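Wilthorpe Robotics Club: FAQ

Do I need to know how to code?
Nope! I'd never typed a line when I joined. Dexter Saludo runs a beginners' table, and he's very patient (I tested that a lot).

What are you working on this semester?
Mostly sim. Our project is called Trevitz, and we're teaching a gripper to work around everyday gadgets like tablets and phones before we try it with hardware. 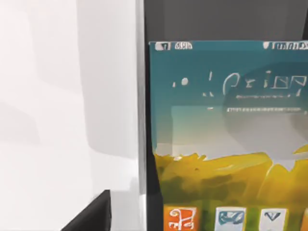
We get 300 practice runs per team before the August demo, and my team has used up 142 of them already. Oops.

Where do you meet?
Room 306, right after last class. Bring a laptop if you have one, we've got 2 loaners if you don't.

Can I join late?
Sure, just email Iddrisu Acheampong and he'll find you a team!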